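Fake flowers on the front desk, yes or no?
Board: Small Offices and Shared Spaces
Started by pencilcup_annie, Tue 2 June

pencilcup_annie
Okay desk people, I need opinions! We moved into the second floor of the old Wurnadar building and I've been put in charge of making the place feel less like a dentist's waiting room. The desks are light gray with curved edges and I love them. The glass partition is white, the ceiling is white with beams showing, and by mid-afternoon I feel like I'm sitting inside a carton of milk.

So I brought in a pot of artificial sunflowers. Bright, bright yellow, in a round white ceramic pot with red lettering on it. I am crazy about them. My coworker at the next desk thinks fake flowers are tacky and says I should get something alive or get nothing.

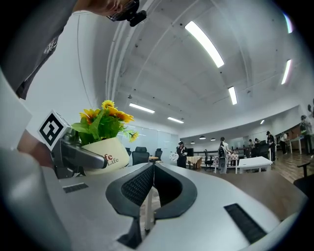 Sunflowers at my end of the desk, red lettering facing out.

I paid 11 dollars for the whole thing, pot included, and it has done more for the room than the lamp I spent 158 on (don't ask, I'm returning it). Keep or go?

mossfan25
KEEP. Look at that yellow! Against all the gray it's perfect. I like that one of them is drooping over on the right too, it makes the bunch look more like the real thing. When they all stand straight up they look like a row of lollipops.

grumpy_in_accounts
I'm with the coworker. Fake flowers collect dust and then you're the office with dusty fake flowers. Get a pothos. It costs next to nothing and will live through anything you do to it, long weekends included.

pencilcup_annie
I have killed two pothos! Both in December, when the heat in our last office went off over the break. I came back to soup.

grumpy_in_accounts
Fair. I still say plants should be plants.

deskdrawer_dee
Sunflowers are a tough one to do live indoors anyway, they want so much sun. If it's sunflowers you love then fake is the way to go. For dust: take them outside and blow them off with one of those rubber bulb blowers, then wipe the leaves with a damp sock over your hand. I do mine when I change the calendar page. Takes no time.

Also what does the pot say? I can read "fe Life" and now I need the rest.

mossfan25
My guess is "Cafe Life." Or "Safe Life," which would be a funny thing to put on a flower pot.

pencilcup_annie
Ha, you two are going to have to wait till I'm back at my desk, I'm on my phone on the bus and I've gone and blanked on it. I bought it for the red letters and the shape, I never really sat down and read it.

The damp sock is genius by the way, trying that this week.

northlight
Pretty pot! The one thing I'd change is where it goes. I can see two slots in the desk top and the pot is right by the small one on the left. If that's where your cords come up you'll be moving the pot every time you plug something in. I had a Fenik desk with the same kind of setup and broke a very nice mug that way.

pencilcup_annie
Oh, good point. There's a bigger ribbed one on the right as well and I mostly use that, so the little one can stay blocked for now. But I may scoot it toward the back corner.

grumpy_in_accounts
Back corner is good. A desk is for working on. If you have room for a bouquet, you have room for an in-tray.

deskdrawer_dee
Let the woman have her flowers!!

What's the black thing with the mesh in the middle, some kind of chair part? I kept looking at it. Love the weave on it whatever it is.

mossfan25
I was going to ask that too. It's a nice shape, like a big wide V. Black next to that light gray looks really sharp. Annie, I'd pick up that black somewhere else, a pen cup or a tray, so the yellow is the only loud thing on there. Skutach makes a plain black tray with a felt bottom that I've had on my desk for ages and would buy again tomorrow.

northlight
Seconding a tray. My one argument with mossfan is I'd go red, to match the letters on the pot.

mossfan25
Red AND yellow? That's a ketchup and mustard stand.

northlight
A cheerful one!

pencilcup_annie
I'm leaning red, sorry mossfan. Small red tray, sunflowers to the back corner, lamp goes back to the store. Will post again once the tray gets here.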